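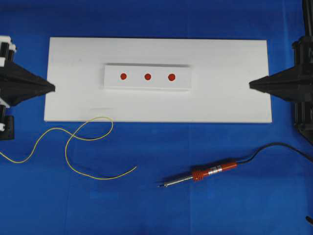 White board with the three-dot block, the two grippers facing each other, and the yellow wire on the blue cloth.

Registering Two Camera Views to a Three-Dot Target
Mariama Korletey, 1 August 2020

The procedure puts the head camera and the side camera of a two-arm cell into one shared coordinate frame. It is the version we run before recording demonstrations for the Jelness policy. You need the Delgate capture tool, a fixed target and a lens calibration for each camera.

1. Place the target
Set the board down first, then the block. The dots must be visible to both cameras when the arms are at rest. Once the first episode has been recorded, do not move the board. If it gets bumped, discard the registration and start over.

2. Capture the reference stack
Take 30 exposures from each camera with the arms still, and average them.
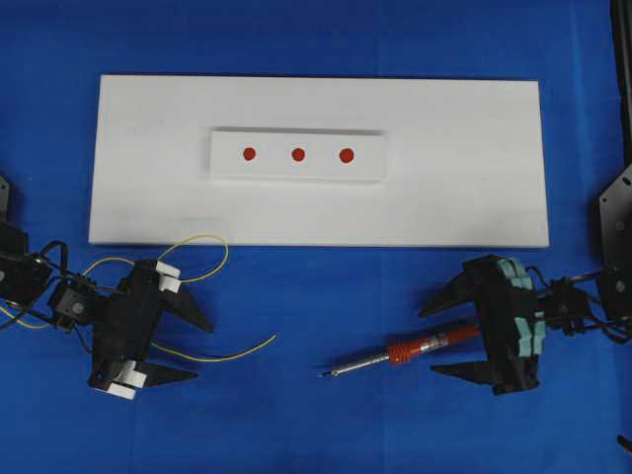

Threshold the average on hue, then fit an ellipse to each blob. Keep the ellipse centers and throw away the areas, which drift with lighting. Anything else red in the work area will pass the hue test too, so limit the search to the block. Draw that region by hand, once per camera.

3. Solve for pose
Three points in a row leave the rotation about their common line undetermined. Add the board corners as extra constraints — at least two, and they must not lie on the line of the dots. Where the side camera does not see enough corners, use fingertip positions from the arm kinematics. We take 8 fingertip positions per arm.

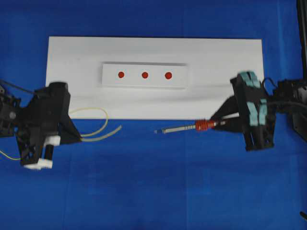

Reprojection error should be checked at the working height of the fingers as well as on the board plane. A solution that looks fine on the plane can be off above it. We reject any solve with a mean error over 2 pixels.

4. Recheck during recording
Repeat the dot fit every 40 episodes and log the center offsets. Compare them with the reference stack, never with the previous check, or slow drift will go unnoticed. The Pinine script writes the offsets to the episode header.

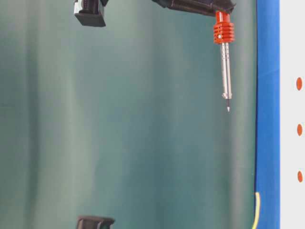 Dela Eshun wrote to ask whether the side view could be registered from the fingertip positions alone, dropping the dots. It can, but any error in the arm kinematics then goes straight into the camera pose, and the recheck in step 4 has no fixed reference to work from.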